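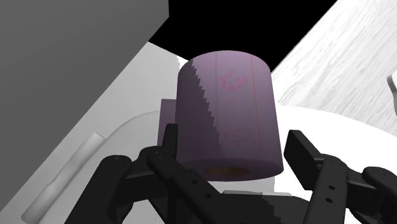 The second card deck is nearly done and this is where the grant money has gone since the spring report. Bellden is a family card game about running a harbor town, 2 to five players, ages eight and up, and the plan you funded was a finished deck, a rule book and a first print run of 200 copies for museum stores and schools. Color has eaten more of our time than anything else. The Dusk cards were meant to be a dusty violet, like the toilet roll at the top of this report on its lit side, and our first proofs came out closer to the plum on its shadow side. Under shop lighting you couldn't tell Dusk from Night. Third proof is good. We signed it off.

Where the deck stands

All 208 cards are drawn. The final art for the Ferry set went in late, partly my fault, I asked for the ropes to be redone. Card backs are settled: one pattern for the whole deck, no more seperate backs for the Storm cards, players were reading them upside down and arguing. Text is edited on everything except the Market cards, where we still need shorter wording. If a nine-year-old has to read a card twice it's too long, and several of these are too long.

Rule book is at draft four. Down to twelve pages from twenty. The setup page has one big drawing now and hardly any words – testers went straight to it. Scoring is still the weak spot. Families kept forgetting to score the lighthouse and then wanting to go back and fix it.

Play testing

We ran 13 sessions in this period, most in the library at Skustholm, the rest in classrooms and one very loud birthday party. Average game came in under forty minutes, which was the target. Two-player games drag. We tried dealing out a dummy hand, hated it, and are now testing a shorter harbor track for two players. Early signs are fine, need more sessions before I'd promise anything.

Teachers asked for a version that fits inside one class period. Not in the original plan. I think it can be done with a half deck and one extra page in the rule book, no new art. Would like to talk about it before we spend any hours there.

Things the kids said they liked: the fog cards, stealing fish, the goose. Things they didn't: waiting, and the tax card. We kept the tax card but it now hits everyone including the person who plays it.

Printing and box

Siddiqui has the print job. Their quote held, and they have agreed to run the cards on the heavier stock for the same price if we can be flexible on the delivery week. We can. The box is a two-piece lid and tray, same footprint as our first game so the stores can use the same shelf. Insert is plain card. I wanted a molded one, couldn't justify it.

Clinonik is doing the safety testing and the age label. Paperwork is in. One question came back on the wooden boat tokens, whether the paint is covered by the supplier's existing certificate. Waiting on the supplier. If it isn't covered we test the paint ourselves and lose maybe two weeks, not a disaster but it would push the boxes past the start of the gift season for the smaller stores.

Money

On budget overall. Illustration went over, proofs went over (see color), travel came in well under with so many sessions close to home. I'd like to move the unspent travel money across to proofs. Spreadsheet sent in the same email as this report. Nothing drawn yet from the reserve.

Problems

Storage. Our current room is full of the first game's stock and the new boxes won't fit. Looking at sharing space with a bookseller, cheap but up a flight of stairs.

Stores. Fewer early orders than hoped from museum shops, more from independent toy stores. Museum buyers want to see a finished box before they commit, and we only have a mock-up to show. Should ease once Siddiqui sends the advance copies.

Next

Finish the Market cards. Lock the rule book by September. Two-player fix tested or dropped, decison at the same time. Advance copies out to buyers and to you. Answer on the boat paint, I'm chasing it.

One thing I need from you: an ok on the travel money, by email is fine. And the wording for your logo line on the back of the box, the printer needs it before the lid goes to plate.

Posted in September by the Bellden project desk

Recent reports
Bellden: spring report
Bellden: how we chose the card size
First game: sales and returns, year one
Notes from the Skustholm library sessions

Contact us | Copyright Bellden Games, all rights reserved | Back to top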